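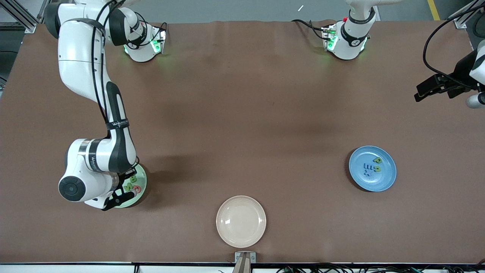
**Figure 3.** Letter-sorting table, plates partly filled. Foam letters on the pale green and light blue plates; cream plate empty.

### 3.2 Table layout and materials

Layout follows the Serel sorting task (Gashaw, in prep.) with small changes. One large table, brown covering, matte. Matte matters, the glossy sheet we tried in October threw glare onto the letters and raters complained. Round plates as bins, one color each (Fig. 3). Colors were picked to be easy to name out loud: "green plate", "blue plate", "cream plate". Cream got called white, beige, and once "the plain one". All accepted.

Letters are foam, small, from a mixed bag. We didn't balance the alphabet. Letters that look alike from the wrong side (P and Q, B and E when turned) were left in on purpose, as pilot raters disagreed on these most. A letter's color does not have to match its plate. In Fig. 3 the green plate holds an orange-red letter next to green ones, and the blue plate has yellow-green letters as well as blue. Rules based on color alone therefore give a different answer than rules based on the plate, and we score the two seperately.

### 3.3 Arrangements

Total of 26 arrangements, 7 of them with at least one empty plate. Empty plates turned out to be useful. Raters asked "which plate has the fewest letters" often skipped the empty one and named the next smallest. Zinash Gashaw recoded all of these by hand, see Section 4.

Stacking was allowed. Letters end up on top of each other on a crowded plate and we did not spread them out. A stacked letter counts as on the plate if any part of it is over the rim line. Touching letters count as two. Letters on the table covering count as unsorted, even when they touch a plate.

Plate positions not fixed. Moved between arrangements by hand, no grid, no tape marks. Some 3 cm of drift within an arrangement was tolerated; anything more, and the arrangment was logged again as new. Wrinkles in the covering were smoothed only if a plate sat unevenly.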